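Skastport Sports Hall Newsletter
04/01/2022

Old tennis balls, new rules for the ball bin

By Remedios Tan

Many of you have asked me what happens to the tennis balls after they leave the courts. When I took over the equipment room from Mrs. Bautista in winter, I asked the same thing, and the answer was that they stay in the room. I found them in the shoe cupboard, behind the ladder, and in two suitcases which I think belong to the table tennis group (please collect them). In total we had 169 balls. I know the number because I sorted every one of them, on three evenings, with the radio on.

I want to explain how I sorted, so that everybody can do the same from now on and the bins stay in order.

How to judge a ball

First comes the bounce. Hold the ball at the height of your shoulder and let it drop on the hard floor in the corridor, not on the mat. A good ball comes back at least to your hip. If it comes back only to the knee, it is finished for matches but still fine for practice with the children. If it makes a dull sound and stays down, it goes in the last bin.

Then press it. You should need some force with your thumb. A ball which gives way easily has lost its pressure, and a night in a warm room will not bring it back, although my uncle in Clidell believes this very strongly.

The felt is more a question of taste. Our outdoor courts are rough and the felt becomes either very thin or very hairy. Thin balls fly too fast and are hard to control. Hairy ones are slow, and the beginners like them, so please do not throw them away only because they look old. Also turn the ball in your hand and follow the seam all the way. If the felt is lifting next to the seam, it will open more with each hit, and this ball should not go back on the court.

The printing on the ball tells you very little. I had some with every letter still sharp and no bounce at all, and others with almost no letters which were very good.

The three bins

We now have three bins by the door of the equipment room. The green bin is for match balls. The white bin is for practice. The gray bin is for balls which are no longer for tennis, and this is the one I want to talk about, because it fills the fastest. 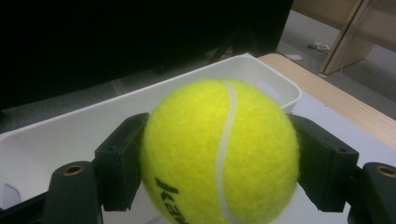 Where the gray bin goes

From the gray bin, 90 balls went to the primary school in Viltus in the first weeks. The teachers cut a cross in each ball and push it over the foot of a chair, and the classroom becomes much more quiet. They have 100 chairs with four feet each, so you can calculate that they will be happy to receive more. If you want to help with the cutting, please come with strong gloves and your own small knife. We put the ball in the vise on the workbench before we cut. Do not hold it in your hand — it rolls, and the knife goes where it wants.

A few balls went home with dog owners. This is fine, but please watch your dog, as the felt is not good for the teeth and a big dog can break a ball in pieces and swallow them.

You can also take one for yourself. I keep one under my desk and roll my foot over it when I write the newsletter. For a stiff back you can stand against a wall with the ball between the wall and your shoulder and move slowly up and down. Two in a sock are better than one, because they stay on both sides of the spine.

What I ask from you

Please bring balls back to the correct bin after playing and not to the reception desk. Empty tubes go in the box under the window, with the lids on. If you find balls in the bushes behind court two, leave them outside on the bench until they are dry, and bring them in after that. Wet balls made a bad smell in the cupboard and we needed a week to remove it.

The next sorting evening will be in July, after the junior camp. Tea is there, and something to eat if somebody bakes. Put your name on the list next to the key cabinet.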